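Wedonano Opens Assembly Lab to Suppliers and Technical Colleges

Visitors to the Flondcombe site will see a two-arm workcell run a small-parts placement task at full length
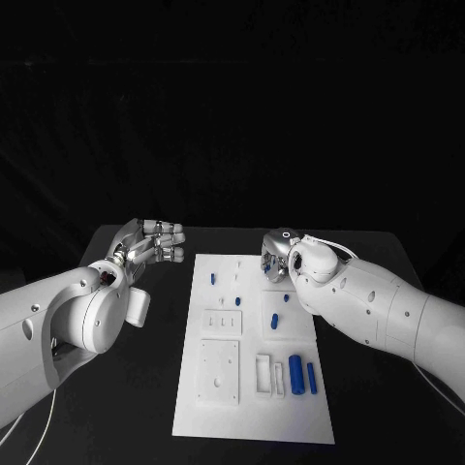 FLONDCOMBE – Wedonano will open its assembly laboratory to component suppliers, production engineers and technical college staff in July. The open day centers on a single workcell in which two arms, each with its own robotic hand, share one parts board. The board is white, lies flat in the middle of a dark tabletop, and carries blue and white parts that range from small pegs to a large blue cylinder. The arms reach in from opposite sides. Visitors will watch the cell from behind a floor line and can follow joint positions and grip force on a wall display.

The demonstration task is a sorting and placement sequence. Parts are picked from the board one at a time, turned if necessary, and set down at a target position. The controller decides which arm takes each part. If both arms need the same area, one holds its position until the other has withdrawn.

"We chose small parts because they show errors clearly," said Pramila Maurya, laboratory manager at Wedonano. "A peg that is gripped a little too high will lean when it is released. People standing at the line can see that for themselves, and they can see what the controller does next."

White parts on a white board are a known difficulty for vision systems, and the company has kept that combination in the demonstration. Maurya said the detection software relies on edges and shadows when color contrast is low. Visitors will be shown the raw camera view next to the processed one, including parts that the software marks as uncertain.

Each run lasts about 5 minutes. Runs will not be edited or restarted if a part is dropped. The operator will record the drop, and the sequence will continue with the next part. Results from the day's runs will be posted at the laboratory door before closing.

The software for arm coordination was written jointly by Wedonano and Triantafyllou, an engineering firm that supplies motion planning tools to packaging and instrument makers. Justinas Paju, lead engineer at Triantafyllou, will give a 60-minute technical session in the morning and repeat it after lunch. The session covers collision zones, handover between arms, and finger control during release.

"Most of the questions we get are on release," Paju said. "Closing a hand on a part is fairly well understood. Opening it without moving the part takes more tuning, and the settings change with the size of the part."

A separate session for teaching staff will be led by Manju Vishwakarma of Ternenwood, the training center that runs the company's apprentice courses. It deals with fixture layout, cell safety and the writing of test plans. Handouts will include a blank test sheet and the parts list used in the laboratory.

The workcell is a development unit and is not offered for sale. Wedonano expects to use the findings in contract assembly work for sensor housings and small valves – no customer installation has been scheduled.

Attendance is limited to 81 places across the day, and advance registration is required. Groups will enter in the order shown on their confirmation. Closed shoes must be worn in the laboratory. Safety glasses will be issued at the entrance. Photography is permitted from behind the floor line, without flash, as flash affects the vision system.

Parking is available at the north gate. Visitors who need step-free access should say so when they register – the main laboratory door has a raised sill, and a side entrance will be opened on request.

Registration requests should be sent to Kiran Bajpai in the Wedonano visitor office. Suppliers who wish to bring sample parts for discussion should state the dimensions and material in their request. Sample parts will not be run in the cell on the day.

About Wedonano
Wedonano designs and operates assembly equipment for small mechanical and electrical components. Its laboratory and production hall are in Flondcombe.

Press contact
Wilson Escobar, Communications, Wedonano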